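**Packing room walk-round, Jerham site - benches, glass and foam**
31st July

Checked against the sheet we brought in back in May. I've ticked what I was happy with, crossed what I wasn't, and put my comments under each part. There's a lot to like this time round and I've tried to say so, because the last sheet read like a telling-off and it shouldn't have!

## A. Way in and floor

- [x] Door opens fully and closes by itself
- [x] Walkway clear, no straps or flattened cartons lying about
- [x] Floor dry, no lifted edges
- [ ] Floor tape at the pallet bay still readable
- [x] Wet floor sign hung up in its proper place

**Comments:** Lovely clear walkway. I pushed an empty trolley from the door to the far wall without once having to steer round anything, which I don't think I've ever managed before. The floor tape by the pallet bay has worn through again where the trolleys turn. It wants redoing, and I'd go for the wider roll this time (there are two of them on the shelf over the sink).

## B. Lifting and carrying

- [x] Sack truck tyres sound
- [x] Load label on the Lambert trolley, 163 kg, in place and readable
- [x] Heavy cartons stored between knee and shoulder height
- [x] Step stool has both rubber feet

**Comments:** The new feet on the step stool are brilliant. It used to creep sideways on the smooth bit of floor and now it stays exactly where you put it. The Lambert trolley pulls a tiny bit to the left when it's full - not enough to fail it, but I've put it down for a look before the next check.

## C. Shelves and racking

- [x] Uprights free of dents
- [x] Locking pins all present
- [ ] Nothing stored on top of the end bay
- [x] Aisle between bays at least 800 mm

**Comments:** One cross, for the roll of bubble wrap that lives on top of the end bay. I know it's light. It still comes down on whoever opens the cupboard underneath, and that was me. The aisle measured up fine even with the cage parked in it.

## D. Bench by the window

- [x] Bench steady when leaned on, no rocking
- [x] Panels level where they meet, nothing to catch a sleeve on
- [x] Glass standing upright and each bottle in its own pocket
- [x] Caps on
- [ ] Surface clear of crumbs and bits
- [ ] Foam edges sound
- [ ] No loose wire on the worktop
- [x] Plants kept back from the working area

**Comments:** I do like this bench. It gets the best light in the building, and there's loads of room to put a tray down and work all the way round it. The foam tray is a really good idea for glass. The bottles can't knock together, you can see every label over the rim, and the yellow tape shows you where the front edge is when you're reaching for it.

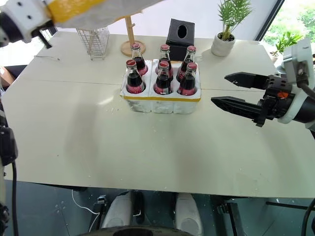 *Item D: cola bottles in the foam tray, crumbs on the worktop towards the front, loose wire at the back left.*

Three crosses, all easy ones. First the crumbs. There are small white specks across the middle and down to the front edge, with a few smudges too. I can't swear they're from the foam, but the front face of the tray is rough and a bit crumbly, so that's where I'd start. Please wipe down with a damp cloth before the next tray goes on and have a good look at the bottle bases while you're at it. Grit under glass is no good to anyone.

Second, the tray itself. It's still holding everything nicely and I wouldn't throw it out! A strip of tape over the rough face would do for now. If it starts to go round the pockets as well then it needs swapping for one of the Celarano ones in the cupboard.

Third, the wire lying on the table near the left rear corner. It's thin and easy to miss on a pale top. Find out what it belongs to, and if the answer is nothing, bin it.

The basket, the wooden stand and the tissue box are all at the back, and I'm happy with them there. Just leave a bit more space between the tissue box and the bottles so that a hand going for a tissue doesn't brush a bottle neck. And the plants can stay, please. They cheer the whole end of the room up.

## E. Broken glass kit

- [x] Dustpan and stiff brush on the hook
- [x] Lidded glass bin, labelled, not over the line
- [x] Thick gloves, both hands, no holes
- [ ] Instruction card on the wall
- [x] First aid box within reach and in date

**Comments:** The kit is in super shape. Gloves clean, bin nearly empty, brush actually has bristles. The card has gone from the wall again and there's only the sticky pad left behind. I've got a spare in the office and will bring it down with proper screws.

## F. Power and heat

- [x] Sockets and plugs undamaged
- [x] Urutov tape heater switched off when not in use
- [x] Extension lead fully unwound
- [x] Fire door clear on both sides

**Comments:** Full marks for this section! The lead is unwound and clipped along the skirting the whole way, and it looks very smart.

## G. Score and jobs to do

35 lines on the sheet when you add in the outside yard page, which is stapled behind this one.

| Job | Where | When |
|---|---|---|
| Wipe down worktop, check bottle bases | D | Before next tray |
| Tape the rough face of the foam tray | D | This week |
| Trace or remove loose wire | D | Today |
| Move bubble wrap off end bay | C | Today |
| Put instruction card back up | E | This week |
| Redo floor tape at pallet bay | A | Before next check |
| Look at trolley pull | B | Before next check |

Please initial each job on the wall copy when it's done - pencil is fine, but press hard, the last one rubbed off.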